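Comparing Two Arm Controllers on a Dual-Arm Robot

Trevavel Laboratory, Robotics Bench Guide
Revised May 15, 2021

This guide sets out the procedure for comparing the Dallivden and Rusix arm controllers on a dual-arm robot. It applies to all staff and visiting students who have completed the bench safety course. Allow 90 minutes for a full comparison.

Before you begin

Confirm that the emergency stop is within reach of the operator and that a second person is present. Switch off power to both arms before handling any connector. Record the firmware version of each controller on Form 2909.

Step 1. Check the arms at rest

With power off, let both arms hang in their lowered position. Inspect the shoulder brackets, the joint collars and any cable that crosses an upper joint. A cable lying over a joint must have enough slack for the full range of motion. Secure it if it does not.
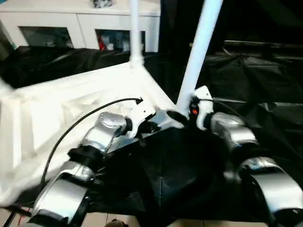
Both arms lowered, seen from head height. A thin black cable passes over the upper joint of the left arm.

Step 2. Run the first controller

Connect the Dallivden unit and restore power. Load the Rezaei motion file, which raises each arm to shoulder height, holds it for five seconds and returns it to rest. Run the file four times on the left arm, then four times on the right. Save the joint log after each run under a separate name.

Step 3. Run the second controller

Power down, wait for the status light to go out, and connect the Rusix unit. Repeat Step 2 without changing the speed limit or the motion file. If the speed limit has been reset by the new controller, enter the earlier value by hand before moving either arm.

Step 4. Compare the logs

For each arm, compare the position error at the end of the hold and the time taken to return to rest. Discard any run in which the emergency stop was used, and repeat it. Differences between left and right should be reported separately and should not be averaged.

Submit the completed form and all joint logs to the bench office. Forms for the current round are accepted until the end of June.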